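Vatley-Grolteo: ferramentas para trajetórias de manipulação com garras de mão

Versão do pacote: ramo principal. Mantido pela equipa de software do projeto Simton.

Resumo

Este repositório contém o código que converte gravações feitas com duas garras de mão em trajetórias 6D prontas para treino e para reprodução em simulação. Inclui também o carregador de dados, o visualizador e a descrição dos campos. Os dados em si são distribuídos à parte, em arquivos de até 1000 episódios cada um.

O código foi escrito primeiro para uso interno, e por isso alguns nomes de funções misturam português e inglês. Pedimos paciência com este ponto. Os nomes da interface pública já estão fixados e não vão mudar sem aviso no ficheiro MUDANCAS.

Instalação

É necessário Python 3.10 ou superior.

pip install -e .
grolteo verificar --config config/base.yaml

O segundo comando confirma que as bibliotecas estão presentes e que o ficheiro de calibração pode ser lido. Se aparecer o erro "calibracao ausente", copie o modelo da pasta config/modelos e preencha os parâmetros da sua lente.

Estimativa de pose

Cada garra leva um cubo com marcadores fiduciais. O módulo cocco.pose deteta os marcadores em cada imagem da câmara de cabeça, junta os cantos de todas as faces visíveis do mesmo cubo e resolve uma única pose. Quando só uma face é visível, a solução pode ser ambígua; neste caso o módulo guarda as duas hipóteses e escolhe a mais coerente com os instantes vizinhos.

A lente é de campo largo e a distorção é forte perto das margens. Não recomendamos retificar a imagem inteira antes da deteção, porque os marcadores pequenos perdem nitidez. Por omissão, a deteção corre na imagem original e só os cantos são corrigidos.
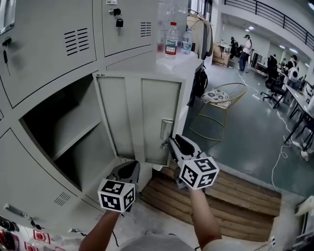 As tarefas com portas de cacifo merecem uma configuração própria. A porta aberta pode tapar uma parte do cubo direito durante o movimento, e as superfícies metálicas claras produzem reflexos que baixam o contraste dos marcadores. O perfil config/cacifos.yaml usa um limiar adaptativo mais estreito e aceita falhas de deteção até 200 ms, preenchidas por interpolação. Falhas mais longas ficam marcadas como inválidas e não são preenchidas.

Campos por instante

tempo: segundos desde o início do episódio
pose_esq, pose_dir: posição em metros e quaternião (x, y, z, w), no referencial da câmara
abertura_esq, abertura_dir: valor normalizado entre 0 e 1
valido_esq, valido_dir: falso quando a pose não é fiável
fase: aproximar, contactar, mover, largar

O campo fase é gerado por regras simples sobre a velocidade e a abertura. Serve para filtrar, mas não deve ser tratado como anotação manual.

Uso mínimo

from cocco import Episodios
eps = Episodios("dados/cacifos", horizonte=100)
amostra = eps[0]

O parâmetro horizonte indica quantos instantes futuros são devolvidos como ação. Para políticas com execução mais reativa, um valor menor costuma dar melhor resultado.

Limitações conhecidas

As poses são relativas à câmara, que se move com a cabeça. A conversão para um referencial fixo existe em cocco.mundo, mas ainda é experimental e acumula deriva em episódios longos. A força de contacto não é medida. Pessoas podem aparecer ao fundo das imagens; antes de redistribuir qualquer gravação, execute grolteo anonimizar e reveja o resultado à mão.

Problemas e contribuições

Ao abrir um problema, junte o ficheiro de configuração e o registo completo do comando. Correções ao texto em português também são bem-vindas.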